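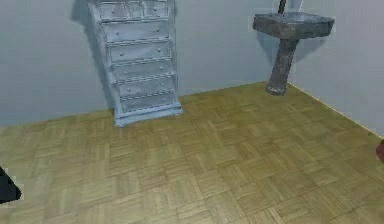 2 min read

Re: Heating oil vs. gas line, Oltthorpe side

Anežka Danko wrote:
> The Thaler quote came to 656 a year more than we paid
> last March. Does anyone know if the Cladden price is
> fixed or if it moves with the market?

It moves. We signed with Cladden in March and the rate has changed 3 times. The contract has a cap, but it only covers the first 400 gallons. After that you pay the daily price plus delivery. Ask for the cap in writing before you sign.

Thaler will fix the price for a full season if you prepay. They want the money by the end of August 2012. I don't know if they refund what you don't burn.

On the gas line, Jutidmont told me they need 17 households on the road to commit before they dig. I asked how many they had and didn't get an answer. The form is at the town office, and signing it doesn't bind you to anything.

Does your 656 include the tank rental? Ours was billed separately.

> Also, is anyone splitting deliveries this year?

We would, if the truck can do both houses in one stop.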